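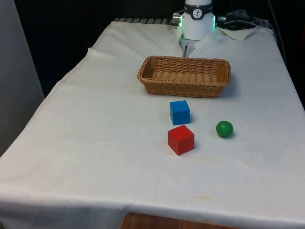

Fig. 1. Wicker basket, two cubes, small green ball, on draped cloth.

Category: Course Materials > Drawing & Composition

Still Life Setups, handout 2
Notes: Zoltán Pintér. Studio section: Ferenc Balogh

Keep Fig. 1 next to you while you read. We draw from it in the second half of class, pencil first, color only if there's time.

CLOTH
White, wrinkled. Don't iron the cloth for your own setup. The folds give you grays to work with. Draw the big folds, skip the small ones. Most people last term drew every crease and ran out of time before they got to the basket.

BASKET
Rectangular, shallow, rounded corners. Long side runs left to right. Block it in as a plain box first, then round it off. Check the opening: you are looking down into it, it's empty, you can see the woven floor. So the inside far wall needs drawing too.
Weave: horizontal ridges. Do NOT draw each strand. Three or four ridge lines where the side turns, let the rest go soft. Tan and light brown are close in value, squint and they become one tone.
Rim is thick, slightly rolled. Two lines, not one!
Shadow is faint, gray, falls to the right and toward you. Keep it lighter than you think.

CUBES
Blue one in front of the basket, a little left of the middle. Red one nearer to you and slightly to the right, small gap of cloth between them. That gap matters. Close it up and the two blocks turn into one tower.
Blue: top is lighter than the front. Edges are softly rounded so no ruler.
Red: turned a bit, one upright edge comes toward you, so two sides plus the top. Top lightest again. Good one for practising two-point perspective, see the Kiss worksheet.
They are similar in size. Measure with your pencil, dont guess.

BALL
Small, green. Leave it for last. Circle, then shade round the form, keep the edge crisp against the white. Remember the cast shadow exercise from handout 1.

COLOR (if we get there)
Trodow pencils are in the drawer, Priltora paper on the shelf, smooth side up. White cloth is not white paper. Put a very light gray over everything except the brightest folds, then the red and blue will sit down properly instead of floating.

TO DO
- 2 thumbnails, small, different crops. Try one with the basket running off the page
- one full page drawing, line and three tones
- write your locker number on the back, Ferenc still has one from 921 with no name
- bring an object from home with a woven surfce for next time

Hand in at the studio before 4 pm. Late ones go in the Trusel folder and get marked in July.

Last updated: July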